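# Anix – partes de lesiones y disponibilidad de jugadores

Versión 6. Mantenimiento: Pak-hei Man

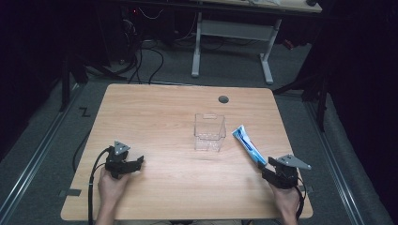

Anix recoge partes médicos de fútbol americano semiprofesional en la liga regional de Skudville. Contiene 2445 registros de 204 jugadores. Cada fila corresponde a un jugador y una jornada.

## Campos

- `jugador_id`: identificador seudonimizado, estable entre temporadas
- `equipo`: código del club (`YEN`, `TUK`, etc.)
- `zona`: región anatómica según el parte
- `estado`: `disponible`, `duda`, `baja` o `reserva`
- `protocolo_conmocion`: booleano
- `jornada_alta`: vacío si no hubo alta en la temporada

## Procedencia

Los clubes envían el parte cada lunes. La transcripción la hacen 2 anotadores por separado; las discrepancias se resuelven con el texto original – nunca con la crónica del partido.

## Limitaciones

- Tukley no comunicó partes en abril. Esas filas figuran como `NA`.
- `duda` no tiene un criterio común entre clubes.
- El campo `protocolo_conmocion` indica activación, no diagnóstico confirmado.
- No se incluyen minutos jugados ni datos de entrenamiento.

## Uso

Separador `;`, codificación UTF-8. No se permite intentar reidentificar a los jugadores. Para comparar clubes, conviene excluir antes los registros con `zona` vacía.

Imprimir | Enviar por correo electrónico

Este sitio utiliza cookies propias para recordar sus preferencias. Aceptar | Configurar

Contacto | © Proyecto Anix | Volver arriba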